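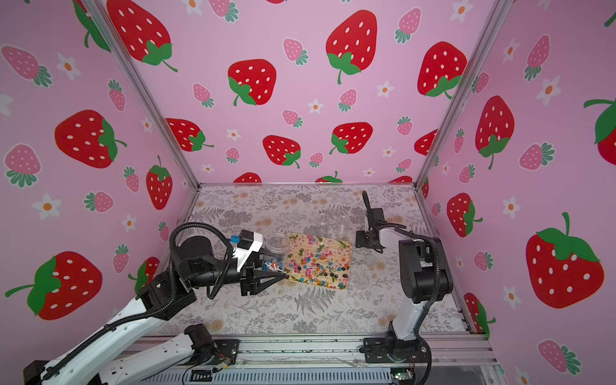 STULLACH, May

Two arms and a lot of lollipops

In the shared workshop Bineck, four members have built a pair of robot arms that must learn to sort sweets. Our writer spent one Sunday with them and came home with sugar on her notebook.

By Anca Mihăilă

The first thing I am told at Bineck is where I may put my coffee. The bench with the enclosure stands at the end of the long room, behind the band saw, and no cups are allowed on it except the plastic ones which belong to the job. I put my coffee on the floor and later I kick it over, but this is not the fault of the rule.

Inside the enclosure, on a mat with ferns and sprigs in pale gray, lies a tray full of small round lollipops. There is a clear jar with a handful of them already in it, and behind the tray two clear cups which are still waiting. The walls are papered in pink with strawberries. On the front rail sit the two arms, and they have names. The left one, with the blue part on top of its wrist, is Thomas. The right one is Wimar.

"Thomas is the good one," says Chandrasekhar Bhat.

"Thomas is the one you repaired more times," says Keerthana Salian.

They started in the autumn, after a talk in the workshop kitchen which went on too long. Bhat repairs elevators during the week and had for years a wish to build an arm. Salian teaches mathematics at a secondary school and had no such wish, but she had a key to the workshop and free evenings. Divya Palaniappan joined for the wiring. Anitha D'Souza joined because she was using the next bench and, as she tells it, could not glue her chairs in peace with so much discussion going on beside her.

The budget was 300 euros from each of the four. It was gone before the second arm could move its elbow. How much they paid in the end, they do not want to write down in one place, and I was asked kindly not to do the addition for them.

A frame that stays square

I had expected to hear mostly about motors. Instead I heard, for the first hour, about the frame.

The two arms stand on one aluminum rail at the front. If this rail bends a little when Wimar stretches out, Thomas moves also, and then the gripper of Thomas is a few millimeters from the place where the software believes it to be. With a tennis ball this would not matter. With a lollipop it matters very much, and with the stick of a lollipop it is the whole problem.

The first rail was too thin. Bhat shows it to me; it now holds up a shelf with paint cans. The second was stiff enough, but they had drilled it on a Friday night when everybody was tired, and the holes for the right base were off. The wide front assembly which they use today is the third. D'Souza, who builds furniture and has the patience of such people, made the corners. She measured the diagonals after every screw.

"They wanted to correct it in the software," she says. "I said, first we correct it with a wrench."

The other rails are lighter. One goes along the foot of the back wall and two go up in the corners, and between them are the three papered walls. D'Souza hung the paper too. She has a good hand with it, and the strawberries run nicely down to the mat.

Why lollipops

Many home builders begin with wooden cubes. They are cheap, they have flat sides, and a parallel gripper, the kind with two fingers that close like a small vise, can hold a cube without any talent. The four from Bineck also began with cubes and were bored after some weeks.

The idea with the sweets came from Salian, who buys them for her classes. A lollipop is a ball on a stick. The ball rolls until the stick stops it. Two of them lying close together can cross their sticks, and the gripper that wants one will lift both. You can take it at the head, but then the fingers have to open wide and they push the neighbor away. You can take it at the stick, and then the fingers need to come very low, nearly on the tray, and the head will swing when the arm goes up.

"For a child of three years it is nothing," says Palaniappan. "I brought my nephew once and he did the full tray while I was still starting the computer. Also he ate some."

The task they have set themselves sounds modest. The lollipops should go from the tray into the containers, and when a container is full the lid should go on. There is one clear round lid on the mat, to the right of the tray, and in all the hours of my visit it stayed exactly there. The lid is a job for two hands: one arm must hold the jar and the other must press. They have tried it. I was shown the jar with the crack.

Teaching by hand

The arms are not programmed movement by movement. On another table, with their back to the window, stand two smaller arms without motors that pull. A person takes hold of them and moves them, and Thomas and Wimar copy what the person does, with a delay so short that I forgot it after a minute. Everything is recorded. From enough recordings, a model on the computer learns to do the same thing alone, or this is the hope.

They had 263 recordings on the day when I came. Palaniappan keeps the list. In the last column she writes a remark for each one, and I was allowed to read. "Good." "Good but slow." "Phone rang." "Keerthana sneezed, delete." "Dropped behind tray, do not delete, he found it again."

I was given a turn. It is much harder than it looks, and the difficulty is in a place where I did not expect it. My hands knew what to do. My eyes did not, because from the chair you see the gripper from the side and you cannot judge how far away the tray is. I closed the fingers on air, then again on air. On the fourth attempt I had a stick between them, and I brought it over to the jar with my own shoulder up at my ear from the effort. It fell in. D'Souza applauded with one hand on the table, the other was holding a clamp.

My recording got the remark "guest." I do not know if it is used.

The weak places

What breaks? Palaniappan has an answer before I finish the question: cables. Each arm carries its cable along the outside, and each joint pulls on it a little with every movement. The plugs at the first wrist of Wimar came loose nine times before she changed the path and left a bigger loop at the elbow. On Thomas the cable now runs in corrugated tube. It is not beautiful but it moves freely, and this she checks by hand each evening, bending the arm slowly through everything it can do while the power is off.

Then there is the sugar. The lollipops have no wrappers, and the finger pads become sticky. A sticky gripper will pick up very well and let go very badly. They clean the pads with a damp cloth after every 40 recordings, and Bhat would like to do it more often, and the others would like to do it less often, and this is one of the few subjects on which I heard raised voices.

The third weak place is the two arms together. When both reach over the tray, they can meet. There is a limit in the software which should prevent it, and mostly it does. Bhat has a switch with a red head at his right hand and I noticed that he does not take his hand far from it. The scratch on the forearm of Thomas comes from before the limit was written, he says.

Seven in the evening

When the model runs alone, all four stop talking. It was already seven o'clock when they let me see this. Palaniappan pressed a key and Thomas went forward, hesitated over the tray, and went down for a pink one near the edge. It took the stick. It went up, turned, stopped above the jar for such a long time that Salian breathed in to say something, and then opened.

The next one it dropped on the mat. After that came two good ones, then one where it closed on nothing and carried the nothing very carefully to the jar and released it there. Wimar in this time did little. Its model is younger and has seen less.

I asked what they will do when it works, meaning when the tray is empty and the lid is on. Bhat said they would take smaller candy. Salian said she would like her evenings again. D'Souza has an order for six chairs, which must be finished before the summer, and she went back to her bench while the others were still discussing.

Bineck is open to members every evening. Visitors can come on Sunday in the afternoon, and the enclosure is at the end of the room, behind the band saw. Leave your coffee in the kitchen.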